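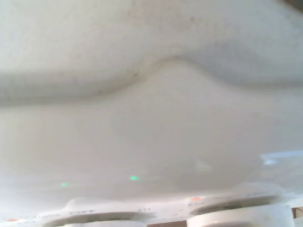
Pentti Tuominen says he has read the new Watora price plan twice and still can't find the savings.

Print | E-mail

The power company wants Daltham households to cook supper later. From October, customers who sign up will pay less for electricity after 8 p.m. and more in the hours before it. Watora says a typical home will save over $50 a year.

How it got that number is less clear. The company tested the plan on 94 homes in Brondness, and 56 of them finished the trial. Watora's notice gives the savings only for those that stayed. It does not say why the others left or what they paid.

"People with kids eat at six," Tuominen told the town council. "Are they supposed to wait?" 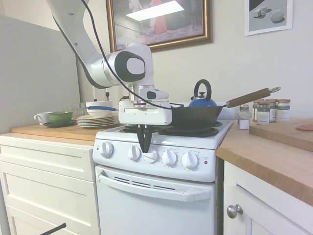

A compact white electric stove with wooden countertop on either side.

Watora spokesman Raimo Keskinen said the plan is a choice and customers can leave it at any time. The notice, on page four, lists a $100 charge for leaving in the first year. Keskinen said the charge was "under review."

The council took no vote. It asked for the full trial results and has not been given a date for them.

Related items
Nieminen Road work runs late again
Brondness water bills to go up
Daltham library cuts evening hours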